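We're getting a second gripper. Have been putting the equipment plan together for next year and a few people asked how we do it, so a short thread on where the money goes.

Background: we do small-part picking trials at Irthorpe. One arm, one two-finger gripper, four people sharing it. The arm is fine. The gripper is booked from 7 am and the list for it gets longer every month.

First thing Rhea Lagman asked was whether we need new hardware at all, or just better booking. Fair question. She went through the log and found 54 sessions that were pushed back by someone else's changeover. So, hardware.

The quote from Clollutach covers the gripper and the mounting plate. It doesn't cover spare fingertips, cabling or freight. Freight got us last time. It's now its own line in the budget and it stays there even if a supplier says it's included.

Fingertips are the part people forget. We've put in for 4 spare pairs. Flat pads to start, then we'll see whether the rounded ones earn their keep.

Before anyone signs anything we run the candidate in simulation. Costs us staff time and a bit of compute, and it's the cheapest part of the whole plan.

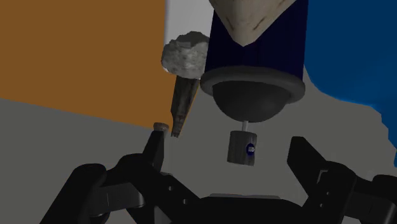 Sim view over the palm, fingers wide open. Small grey cylinder with the blue marker in the gap, cork-coloured disc up by the left fingertip.

What we want out of the sim is reach and clearance. Can the fingers close on something small when there's bulkier stuff hanging right over it? If the answer's no, a stronger gripper won't fix it and we've saved the purchase price.

Each candidate gets 100 runs with the objects shuffled. Our pass mark is 70. It's a house number Genalyn Aquino set a while back and we've kept it so we can compare year to year.

Sim won't tell you about wear, or how long a repair takes. For that we ring people who already own one. Dexter Dalisay has a list of five questions and the one that matters most is how long they waited for parts.

We also got a lease price from Grenberg. Monthly looked good until we added the service visits. Over three years, buying wins – over one year it doesn't. We're planning on three.

Still open: training hours. I've pencilled in two days per person and Jerome Quiambao reckons that's light. He's probably right, so I'll rework that line before the draft goes up in December.

If you've bought fingertips separately from the gripper maker, keen to hear what you paid and whether they fitted.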